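Chapter 7: Surfaces in the Home
Feb 27, 2026
By the Prarwood Household Science Desk

Every room is made of surfaces, and most of them are chosen for how they look on the first day. This chapter deals with how they hold up later. It covers wall coverings, table and floor coverings, and the wear each one takes in ordinary use.

Printed patterns are a good place to begin. A small floral print hides light soil better than a plain pale ground does, but it can't hide scuffs, stains or peeling. Crumbs also show clearly on cream.

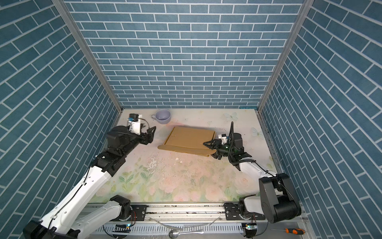 7.1 Wall coverings

Wallpaper is sold by the roll, and the pattern repeat decides how much of each roll goes to waste. Brick patterns have a short repeat and straight lines, so a strip hung out of plumb shows at once. Start at a corner with a plumb line – never trust the corner itself – and match the mortar lines as you go. Paste seams lightly and wipe off the extra before it dries.

In the Jaber rental survey used in this chapter, 91 apartments were inspected in December. In 14 of them the paper had lifted at a seam, most often near a kitchen or bath.

7.2 Table and floor coverings

A covering should lie flat and reach the edges of the surface under it. Lift it now and then to clean beneath. Grit trapped below wears the back, while dragged boxes and chair legs wear the face. Large prints such as roses need more care in cutting, as a bloom sliced at the edge looks like a mistake.

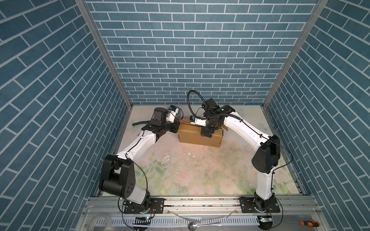 7.3 Terms to know

Repeat – the distance before a pattern starts over.
Ground – the background color of a print.
Plumb – exactly vertical.

Comments

Flitora: Is the survey table in the back of the book?

Vovero: We used the plumb line tip in class. The corner was way off.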